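## 3.2 Demonstration collection

Demonstrations for the Wamora set were recorded by two operators at the Tondham and Dradport sites, using the same arm and leader device.

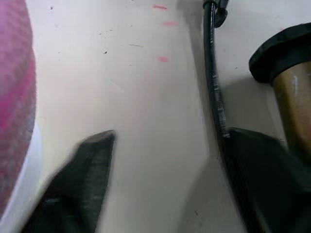 **Figure 3.** Wrist-camera view over a white work surface. Both gripper fingers are visible, with a thin black cable and part of a capped cylindrical container.

Each episode starts from a fixed home pose and ends when the operator presses the foot switch. The wrist stream is stored with joint positions and gripper opening. We kept motion-blurred images such as the one in Figure 3, where the left finger is smeared and the right is sharper, because the policy meets the same blur at run time. Small marks on the surface were not masked out.

In total, 811 episodes were recorded. Of these, 56 were dropped for timestamp gaps and 48 for operator error, leaving 707 for training. A separate set of 218 episodes, recorded in February after the arm was recalibrated, was held out for testing. Labels were assigned by one author and checked by a second; disputed episodes were replayed at half speed and relabeled by agreement.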